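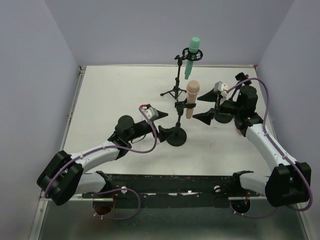 The Womberg Post Games Desk

Filed under: Sports Games, Patches & Updates

2022-09-25

Garkell has released the first major patch for Rinach Handball, and goalkeepers in the game will now try to stop the ball. The publisher calls this "improved keeper awareness" and has put it at the top of a list of 108 fixes.

Players who paid full price at launch had been aware of the keepers for a while. In the version that shipped, a goalie facing a shot from the left wing would step politely toward the near post and stay there until the restart. Online matches regularly finished with both teams past 40 goals, and the ranked ladder settled into a contest over who could get to the left wing first. One popular strategy guide consisted of a single arrow.

The patch also deals with career mode, where contract talks had gone a little strange. Backup players were turning down new deals over "lack of trophies" in the first week of their first season. A few clubs got around this by signing nobody and playing with the youth squad, whose members never age. They will now age. Garkell warns that existing saves may see "a noticeable adjustment" the next time the calendar rolls over, so anyone running a dynasty of permanent 17-year-olds should brace for a wave of retirements.

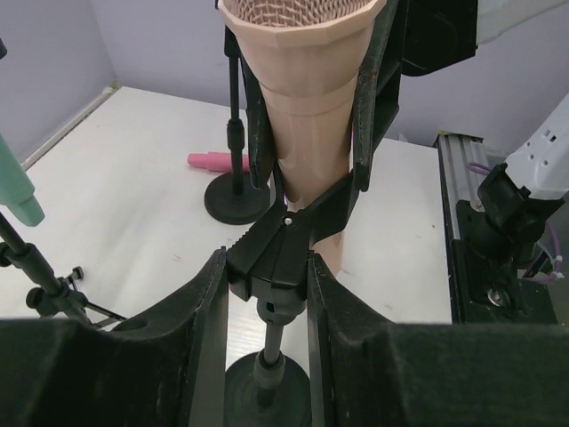

Then there are the Vasić Points, the in-game currency used for jerseys, shoes and the goal celebrations that can't be skipped. A rare player card still costs 2,000 of them. Winning a ranked match used to pay 40 and now pays 40 "with improved presentation." The coins spin.

Somewhere in the middle of the list, Garkell confirms that the Womberg arena will get its roof back. It vanished in a small update shortly after release, and matches there have since been played indoors in the rain. Some fans had grown attached to it, and a forum thread asking for the rain to stay as an option has reached 270 replies, a good share of them about whether a wet ball should bounce lower.

Local co-op is still missing. It was on the box, and it remains on the box. The patch notes say the feature is "planned for January," without going so far as to name the year.

The download is free on console and PC. PC players who have changed their button layout will need to do it again after installing, as the patch sets everything back to default and puts "pass" and "call timeout" on the same key. Garkell lists this under known issues, along with referees who whistle during the loading screen and a crash that affects anyone who opens the credits.

A second patch is in the works. It is expected to address the right wing.

Search the Games Desk Enter keyword Go

We use cookies to remember your settings and measure traffic. Accept Manage preferences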